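4.2 Preparação da base e do tapete

Antes de instalar a mesa de corte Fonach, nivele o tampo e retire da superfície qualquer resíduo de cola.

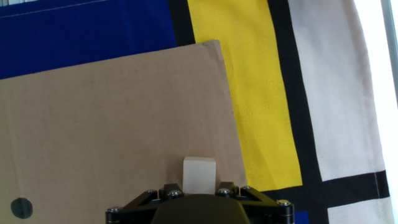
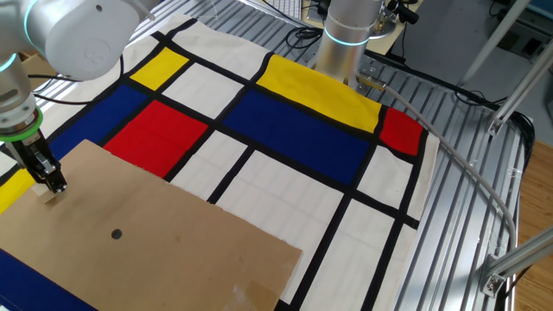
Fig. 7. Bloco pequeno de cor clara, nas duas vistas.

1. Desenrole o tapete de tecido e deixe-o assentar durante cerca de 200 minutos.
2. Alise os vincos do centro para as bordas.
3. Fixe os cantos com a fita Sorport.

Nota: a referência do tapete de reposição é 3563.

Cuidado: não use ferro de passar nem solventes sobre a área impressa.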